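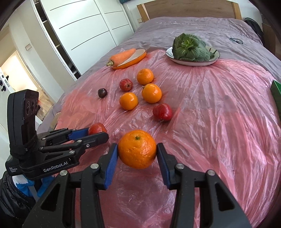
Why do people in shared houses throw away fruit they meant to eat? In our diaries it mostly came down to where the fruit was kept and who felt allowed to touch it.

4.2 Fruit and the shared kitchen

I went into this part of the study expecting to write about price, and I had half the section drafted before the diaries came back (a mistake I won't repeat). We had 504 entries from 162 households in Odden and Undbridge, and price hardly got a mention. What people wrote about was bowls, shelves and housemates.

Figure 3. Apples and oranges.

Apples got eaten late, oranges often not at all. Peeling came up again and again, usually as a moan about sticky hands before work. One diarist in Undbridge kept the same orange on her desk from January until it went hard, and still wrote "will have tomorrow" beside it 10 times!

Catríona Ní Chonaill, who coded the entries with me, reads this as politeness: fruit in a common bowl belongs to everyone, so each person leaves it for the next. I'm less sure. Plenty of our diarists kept fruit in their own rooms and wasted nearly as much of it. We come back to storage in Section 5.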